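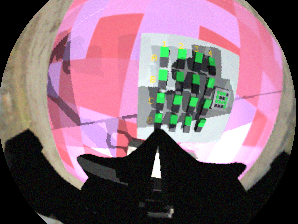 The water came into Ulley a little before four in the morning, and by the time Ayanda Chauke had her shoes on it was over the second step. She had lived on the lower road for 15 years. She had seen the creek come up to the fence twice and go down again both times, and she had expected it to stop there in October as well.

It reached the light switches. Chauke and her mother spent five hours upstairs with a flashlight, a bag of bread and the cat, and were taken out through a bedroom window by two men in a flat-bottomed boat.

"I keep thinking about what I should have carried up," she says. "I carried up the wrong things. I took a box of tax papers and left my mother's blood pressure pills on the kitchen counter."

Five months later she is back in the house, more or less. The downstairs walls have been stripped to the studs up to chest height. She cooks on a two-burner hot plate in what used to be the spare bedroom. The front door sticks, so the family comes and goes through the side.

The flood damaged homes on both banks of the Pillay, a creek most people in town could not have named before this fall. It rises in the hills to the north, passes through a culvert under the rail line and then runs behind the lower road for less than a mile before it joins the river. In dry months a child can step across it.

What made October different is still being argued over. The rain was heavy but not the heaviest on the town's books. Residents on the lower road point to the culvert, where a mat of branches and fencing was found after the water dropped. The town says the branches may have washed in late, after the road was already under. An engineer's report was promised before the end of winter. It has not been released.

Reshma Masilela, the town's public works manager, says the draft is with the railroad, which owns the culvert and has the right to comment on it.

"I understand why people are angry about the wait," Masilela says. "I would be too. But if we put out something the railroad can pick apart, we lose our best chance of getting that pipe replaced."

She says the culvert was last cleared in June. Under the maintenance agreement, it is supposed to be cleared twice a year, with the second visit due by the end of November. Some residents want that moved to early fall, before the leaves come down. Masilela says she has asked for it.

Nobuhle Mthembu does not want to wait for a report. Her house sits eight doors up from Chauke's, at the bend where the road starts to climb, and the water stopped in her crawl space. She lost a furnace and a freezer. In the weeks afterward she walked the road with a notebook, asking neighbors what time the water had reached them and marking the answers on a hand-drawn map.

The map now hangs in the hallway of her house. It shows the water arriving at the downstream end first, then at two houses near the culvert, and only then in the middle of the road. Mthembu thinks this means the creek was coming from two directions – backing up from the river and spilling over at the rail line. She sent a copy to the town and got a letter thanking her.

"It was a nice letter," she says.

Money has been slower than the water. Most homes on the lower road are outside the mapped flood zone, so few owners carried flood insurance. Chauke's homeowner's policy paid for one thing, a section of roof where a gutter had pulled loose. The rest of the damage was ruled to be rising water and was not covered. A state grant has paid for drywall and some wiring, but the application asked for receipts for furniture she bought more than a decade ago.

Oratile Shabalala rents the downstairs unit of a duplex near the river end, or did. Her landlord ended the lease in November so that repairs could begin. They have not begun. She and her two sons are staying with her sister across town, in a house with one bathroom and seven people.

Her rent was $572 a month, and she has found nothing close to it. The cheapest two-bedroom she has been shown would cost her $400 more, with a deposit on top. Renters could apply for a one-time payment for lost belongings, and hers arrived in January. It went toward beds, school clothes and a car repair.

"People ask me when I'm going home," Shabalala says. "I tell them I don't have a date."

The town has put a water gauge on the footbridge over the Pillay, a painted board with a sensor bolted above it. When the creek passes a set mark, a text message goes to every number on the list. It went off once, in February, at ten at night. Chauke moved the car uphill, put the pills in her coat pocket and sat on the stairs with her mother until after one. The creek crested well below the fence.

She has not replaced the kitchen cabinets. The contractor says he can start in May, and she has told him to hang them high.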